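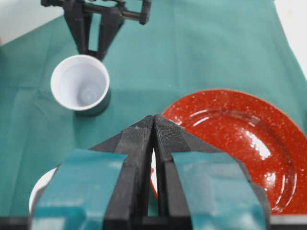 Derken Playbills: a data card

Hi, and thanks for stopping by! I've been typing up old theater programs for longer than I'd like to admit, and this is the result, a plain table of more than 2,000 stage productions put on by small companies in and near Nendham.

What you get

Two files. The first, productions, has one row per show: title, playwright, company, venue, month the run opened, and number of acts if the program bothered to say. The second, roles, lists character names and links back to the show. I left the actors' names out on purpose (lots of them were amateurs and never signed up to be in a spreadsheet).

Where it came from

Mostly boxes of programs from the Pickering Playhouse, plus 200 from the Bronitz Players, who kept theirs in much better shape. I typed everything by hand, usually on a Sunday with the radio going.

Things to watch out for

Titles are spelled the way the program spelled them, typos and all. There's a clean_title column if you want to sort without going nuts. Revivals get their own row, so please don't count rows and call it a count of plays! Also, 24 shows have no playwright listed. I think most were written by the company itself, but I couldn't prove it, so those cells are blank.

Using it

Do whatever you like with it, just mention Derken Playbills somewhere. If you spot a mistake, open an issue and tell me the row number. Pantomimes are next on my list, and I'm hoping to have them in by November.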